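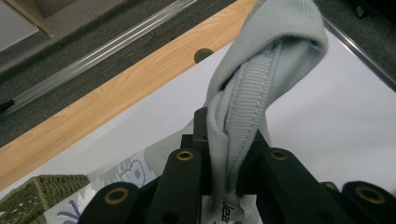

The gripper on a piece of gray knit, label end first.

In Defense of the Slow Sweatshirt

My sister asked me in September what I was building, and I told her a machine that handles laundry. She asked how much it had cost so far. I said 1,365 dollars. She asked how long it takes to fold a shirt, and I said it doesn't fold shirts yet, it picks up sleeves. There was a silence on the phone of the sort you get when someone is deciding whether to tell your mother.

I would like to argue that this was money well spent, and I would like to do it without pretending that the thing is useful. It is not useful. I can fold a sweatshirt in the time it takes the laptop to find the serial port. If you want a sweatshirt folded, come over, I'll do it with my arms.

Most of what gets written about home robotics assumes the point is the finished object. You will save time. You will free yourself for what matters. I have read a great many of these pieces and the authors never say what they did with the freed time, and I suspect they spent it looking for a dropped M3 screw. The people in our workshop have more or less given up on the time argument. We are a dozen adults sharing a floor with gray carpet (a mistake made before I joined; see M3 screws, above), and no one there has saved a minute since the lease was signed.

The gripper is called Fan. It has fingers like flat black plates, with brass-colored rings set in near the ends, and it can be held in the hand, so you can work it on a piece of cloth yourself and feel what the cloth is doing before you trust any motor with it. The hand-held part was Nuria Kahsay's idea. I was against it. My position was that a robot you have to hold is a pair of tongs. Her position was that I didn't know enough about sleeves to be telling a motor what to do with them, and that a week of tongs would be good for me.

It was closer to a month. I now have views about cuffs.

A cuff, for instance, is much easier than the cloth around it. The ribbing gives the fingers something to find. Plain jersey just slides off and settles back on the table with what I have come to regard as contempt. Seams are good too, because they're stiffer, and a stiff thing goes where you push it. Labels are terrible. A label sticks out exactly where you want to close, and if you pinch it along with the knit you've got three materials in your jaws with three opinions. I've written down 1,691 grips at this point, in a notebook, by hand, and a shameful share of the bad ones say "label" in the margin. The next most common word can't be printed.

Before Fan there was Mitis, which had soft fingers and a gentle touch and could not pick up a sock. Before Mitis there was a thing I never named, out of tact. I mention the ancestors only because each one failed at something I had never thought of as a skill. Pick up your sleeve with two fingers, right now, while you read. You reached for a fold that wasn't there until your fingers made it. You probably didn't look. I had been doing that for several decades and taking no credit.

So that's my first argument, if you're keeping track. Building a bad robot is the best way I know to find out how good you are at ordinary things. I have come out of this project with an improved opinion of everyone who has ever worked in a laundry, and of my own thumbs.

The second argument is about who gets to work on the problem. There is a view, and I hear it mostly from people who have bought something, that this stuff should be left to companies with proper labs. Oniren, the club across town, went down that road. They used to build. Then they pooled their dues for a ready-made arm, and it's a lovely arm, and I've been to see it, and it stands in a corner with a cloth over it because everyone is afraid of voiding the warranty. Ours has scuffs all along its edges. You can take it apart on the table during lunch, and somebody usually has.

I don't want to be too pious about this. We bought the motors. We bought the rail. I didn't smelt anything. But the parts we did make are the parts we understand, and when the grip goes wrong there's a person in the room who drew the finger that did it and can be blamed to their face. I find that healthy. When my dishwasher goes wrong it shows me a code.

The case against me is strong and I should give it some room. The workshop charges me 70 dollars a month. The evenings are gone. I've used up one perfectly good sweatshirt, which has been pinched in the same place so often that the knit has gone soft and obliging, and Nuria says my recent numbers are worthless for exactly that reason. She wants fresh garments. She's right, and I've started raiding my closet, and I went to a work dinner last week in a shirt with a dent in it.

There's also the matter of Fliltau, our software, which I wrote and am not going to defend. It is supposed to decide when the fingers have enough cloth. It has two moods: it thinks it is holding everything, or it thinks it is holding nothing, and it has been confident both times. I set myself a goal of 100 clean grips in a row before I'd let it near a motor. My best run is somewhere around half that, and I was being generous about what counted as clean.

Still, the other night I got the hem of the sweatshirt up off the table by its very end, label and all, and held it there with the ribbing curving down into the jaws and the rest looped over on itself, and I stood for a good while just looking at it. Nuria came by with her coat on. She looked too. Then she asked whether I'd tried it with a towel.

I have not tried it with a towel. I'm bringing one tomorrow, along with my sister, who wants to see where the money went and has offered to do some folding while she waits.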